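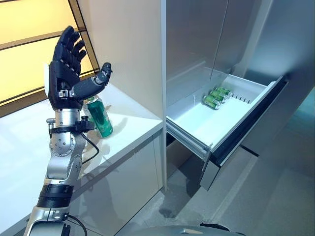
*Left hand next to the can on the counter, drawer open, hand not gripping it.*

**To:** wastileck-manip
**Subject:** Re: Re: drawer closed on left hand, run 1608: proposed closure

I'd like to keep this one open, please. I've read the Ivum note twice and I still can't get from the log to the conclusion. Quoting it in full, with my replies in between, for the people who joined the list after the first round.

On Thursday, September 16, 2021, Ivum support wrote:

> Hello all,
>
> We have completed our review of the event in run 1608 at the Benedetti kitchen. Our finding is that the can slipped in the left hand during the move to the drawer. The left arm paused to recover its grip and was therefore still inside the drawer opening when the right arm started the close motion.

I don't see a slip. The finger currents on the left hand are flat from the lift off the counter until the drawer hits it. In every slip I've ever pulled out of these logs, the thumb current sags first and the fingers chase it. In 1608 the thumb holds steady the whole way across. If there is another signal that shows the slip, tell us which one and I'll go look at it.

The can was also still in the hand when I hit the stop. I had to open the fingers by hand to get it out. It had a crease across the middle from the drawer edge and had not moved in the palm as far as I could tell.

> The pause was longer than the planner allows for. The right arm waits 500 ms after the left arm reports "placing" and then proceeds. Under normal conditions this is sufficient.

This is the paragraph that bothers me, and it goes by very quickly. So the right arm doesn't wait for the left arm to be out of the drawer. It waits half a second after the left arm says it is *about to* put something in, and then it pushes. I would call that the fault, slip or no slip. Anything that slows the left arm down will give you the same result: a sticky joint, a bad pose estimate, somebody leaning on the speed slider.

I asked about this timer last spring, when we first put both arms on the task, and was told the close motion was gated on the left wrist being clear of the opening. I'd like to know if that was ever true, or if it was true and got taken out in an update.

> The force limit on the right arm performed as designed and no person was in the work area.

Both halves need a footnote.

The limit on the right arm did trip. It tripped after the drawer front had already pushed the left hand into the side of the opening hard enough to bend the bracket at the wrist. If that is "as designed," then the design protects the right arm. The left hand got whatever was left over.

As for the work area, I was the operator and I was standing behind the line with the stop in my hand. Two minutes earlier I had been reaching into that drawer to straighten the cans. We do that between runs all the time, with the arms in hold. I went through the manual again last night and found nothing that says hold blocks a close that is already on the timer. Does it? I'm asking as the guy whose fingers are in there.

> Our recommended action is to raise the grip force on the left hand by one step and repeat the run. We will consider the ticket closed if the event does not recur in six runs.

Six clean runs would tell us very little. We had far more than that between the first time we ran this task and the day it went wrong. The Avevero people keep quoting 2000 completed drawer cycles, and I have no reason to doubt them, but as I understand it theirs were done one arm at a time, with a person closing the drawer. Those cycles say nothing about two arms getting in each other's way.

And squeezing harder on an aluminum can, when we have no evidence of a slip, seems like a good way to get a new ticket with soda in it.
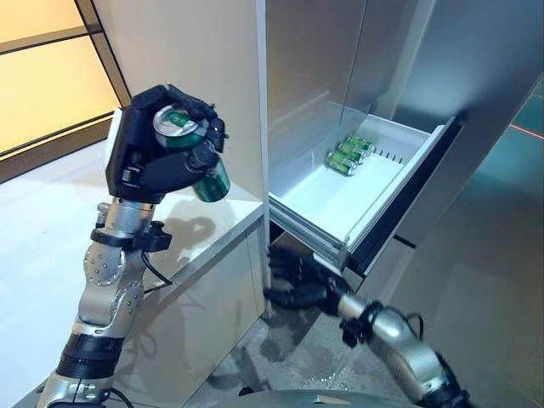 The awkward part of this task is that the right hand has to be near the drawer early. It comes in low, gets under the edge of the bin, and waits while the left hand is carrying. I understand why it was planned like that, it saves a long reach later and it looks good at a demo. But it means the only thing standing between "waiting" and "closing" is that timer. There is no travel time to save you. By the time I saw the drawer move on Tuesday's run it was already against the hand, and I was watching for it.

What I checked, so that people don't repeat it:

- Drawer rails. They run freely and I found no spring return. The drawer did not close on its own.
- Clock offset between the two arm controllers. Too small to matter here.
- Left arm speed. It was slower than usual in the last part of the move, and this one is real. I think it's the cable loop at the wrist stiffening up when the hand rolls over, but I haven't proved it and I could be wrong.
- Operator input. None between start and stop. The pendant log is attached to the ticket if anyone wants to check up on me.

If the slow wrist is what ate the margin, then fine, that's a contributing cause and we should fix the cable. I would still object to closing the ticket on it.

What I'm asking for:

1. Gate the close on the measured position of the left wrist. Put the old condition back if there was one.
2. A plain yes or no on whether hold cancels a pending close. In writing, on this list.
3. The trace that shows the slip, or else take the word out of the finding.
4. No two-arm drawer runs here until 1 and 2 are done. We can keep going with single-arm placing and somebody closing the drawer from the side after the arm is parked.

I know there's a visit in November and that the two-arm version is the one on the slide. I've heard that from three directions already. It can come off the slide.

On item 2, until I hear back, treat hold as if it does nothing. Hit the stop before you put a hand in the drawer, every time, even to fix one can. I've taped a note to the counter saying so. Please leave it there.

One more thing for whoever keeps the ticket. The severity is set to "minor, equipment." I changed it to "potential injury" and by this morning it had been changed back, with no comment. I have changed it again. If you disagree with me, write down why and put your name on it.

The wrist bracket from 1608 is in the gray bin by the charger, tagged. Don't straighten it.

Mwangi Langat
Wastileck, manipulation bench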